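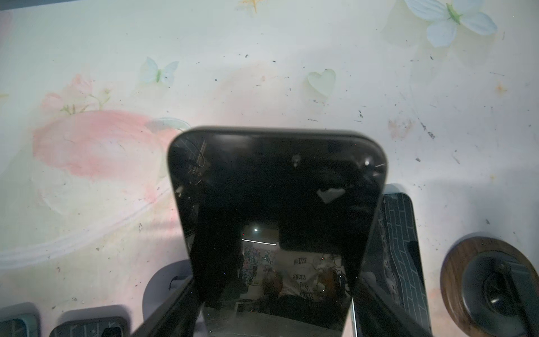
L'écran noir d'un téléphone reflète la lumière du plafond.

Pourquoi voit-on son reflet ?

Approche ton visage d'une vitre le soir, quand il fait nuit dehors et que la lampe est allumée dans ta chambre. Tu te vois presque comme dans un miroir. Le lendemain à midi, tu regardes la même vitre et tu vois le jardin. La vitre n'a pas changé. Pour comprendre, il faut suivre le chemin de la lumière.

La lumière rebondit

La lumière part d'une source : le Soleil, une ampoule, une flamme. Elle avance en ligne droite, très vite, jusqu'à ce qu'elle rencontre quelque chose. Une partie est alors absorbée par l'objet. Une autre partie rebondit, et on dit qu'elle est réfléchie. Si l'objet est transparent, il y a aussi de la lumière qui le traverse.

Tu vois un livre parce que de la lumière a rebondi sur le livre et qu'elle est entrée dans ton œil. Dans une pièce complètement noire, il n'y a pas de lumière à renvoyer et le livre est invisible, même si tu ouvres les yeux très grand.

Lisse ou rugueux ?

Lance une balle contre un mur bien plat : tu peux deviner où elle va repartir. Lance-la sur un tas de cailloux et elle part n'importe où. Avec la lumière, c'est pareil.

Une feuille de papier semble lisse sous le doigt, mais au microscope on y voit des fibres emmêlées, avec des creux et des bosses. La lumière qui tombe dessus repart dans toutes les directions. C'est la réflexion diffuse. Elle permet de voir la feuille de partout dans la pièce, mais elle ne forme pas d'image.

Le verre poli, lui, est très lisse. Les rayons qui arrivent bien rangés repartent bien rangés, et ton œil reçoit une image nette. C'est la réflexion spéculaire. Ce mot vient du latin speculum, qui veut dire miroir.

Et le noir, dans tout ça ?

Une vitre renvoie peu de lumière. Si elle en reçoit 100 parts bien en face, elle en renvoie 8 à peu près — 4 sur chacune de ses deux faces. Presque tout le reste passe au travers. Le jour, la lumière du jardin est beaucoup plus forte que ce petit reflet et elle le cache. La nuit, elle n'est plus là, et le reflet apparaît.

Un écran éteint fonctionne comme la vitre du soir. Derrière le verre, tout est sombre et la lumière est absorbée. On remarque alors le peu qui rebondit sur le dessus : une lampe, une fenêtre, des affiches au mur. Allume l'écran, et ces reflets deviennent plus difficiles à voir.

Le miroir de la salle de bains est fait autrement. Derrière le verre, on a posé une couche très mince de métal, souvent de l'argent ou de l'aluminium, qui renvoie presque toute la lumière.

Les lettres à l'envers

Tiens un mot écrit devant un miroir. Il paraît retourné, sauf si ses lettres sont symétriques. Essaie avec TOMATE écrit de haut en bas, une lettre sous l'autre : cinq lettres restent pareilles, et le E se retourne.

À toi d'essayer

Il te faut un morceau de papier aluminium, un peu plus grand que ta main.
Regarde-toi dans le côté le plus brillant. L'image est floue, mais on reconnaît des couleurs.
Froisse doucement le papier en boule, puis déplie-le sans le déchirer.
Regarde de nouveau. Ton image a disparu, et pourtant le papier brille toujours : il renvoie encore la lumière, mais dans tous les sens.

Attention : on ne regarde jamais le Soleil en face, ni son reflet dans un miroir.

Les mots à retenir

Absorber : garder la lumière, qui se transforme alors en chaleur.
Réfléchir : renvoyer la lumière.
Transparent : qui laisse passer la lumière et permet de voir à travers.

Texte : Effie Tennant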